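Cell 4 notebook, May

Came in to a wrist fault on the right arm. It had stopped partway through the shift with an overcurrent flag on the last joint, 394 cycles after the previous reset. Power cycled the controller and homed both arms. Left was fine. Right homed but buzzed when I held it out at full reach.

Took the gripper off and checked the finger screws. One had backed out half a turn, so the fingers were closing slightly skewed and the motor was pushing against itself. Cleaned the thread, put a drop of Entili medium on it and let it sit 30 minutes before running anything. Checked the matching screw on the left gripper, no movement there. Moved the cable loop on the right wrist back a little so it doesn't pull when the forearm is raised. 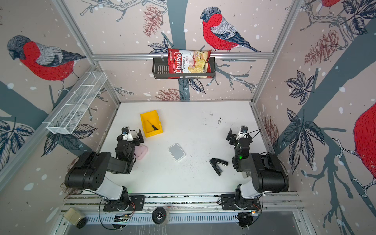

Page last changed: May, 4:12 pm, by N. Menon

Both arms are on the base rail and powered, green light on at the right wrist. The bullfinch wallpaper stays up on all three walls – Waller want the same background until their set is finished, so please don't peel it or tape over it. Table still needs a wipe, there are dark specks all over it, worst toward the upper right. Vacuum first, then a damp cloth. Don't use the pink sponge, it belongs with the props. Same for the stapler and the bag of cassava chips in the wire basket.

Ran the Jendden check routine on the right arm after the glue had set. It got through 99 open and close moves with no flag, and the buzz at full reach is gone. I'd still like a longer run overnight before calling it fixed.

To do: order spare finger screws from Tellora, mark the screw heads with paint so we can see if they turn, tidy the cables along the rail.

– Ningsih

2 comments | 0 shares
Questions about this notebook: ask Ningsih Menon | Back to top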